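Unit 4: Bookkeeping for a Small Shop
Inventory and the Cost of Goods Sold

Reading before class: Tanguy, chapter on stock records. Bring a calculator.

1. Why stock is counted

A shop buys goods at one price and sells them at another. Between those two events the goods are an asset and sit on the balance sheet. When they are sold, their cost moves to the income statement as cost of goods sold. Anything unsold at the end of the period stays on the balance sheet as ending inventory.

Cost of goods sold = beginning inventory + purchases - ending inventory

Freight paid to bring goods in is part of their cost. Freight paid to send goods out to a customer is a selling expense. Students mix these up every term, and it will be on the March test.

2. Periodic and perpetual records

Under the periodic method the shop records purchases as they come in and works out cost of goods sold only after a count at the end of the period. Under the perpetual method each sale updates the stock record at once. Most cash register software now does this. A physical count is still needed, because goods get broken, stolen or entered under the wrong code.
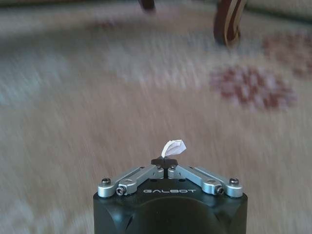
What happens if ending inventory is counted too high?

Cost of goods sold comes out too low, so profit is overstated by the same amount before tax. The error then reverses in the next period, when the inflated figure becomes beginning inventory.

3. Which cost goes out first

When the same item has been bought at different prices, the shop has to choose a rule. Under first in, first out (FIFO), the oldest costs leave first. Under the average method, total cost is divided by total units. Whichever rule is chosen should be used from one year to the next.

Worked case: Funddale Hardware starts the month with no door hinges. It buys 94 hinges at $2 each and later 106 at $3 each, for 200 in all. It sells 150.

FIFO: 94 x $2 = $188, plus 56 x $3 = $168. Cost of goods sold is $356. Ending inventory is 50 x $3 = $150.

Average: total cost is $188 + $318 = $506, or $2.53 per hinge. Cost of goods sold is $379.50 and ending inventory is $126.50.

Homework: problems 1 to 8 at the end of the chapter. Show your work for the Hollenstein problem. Answers alone get half credit.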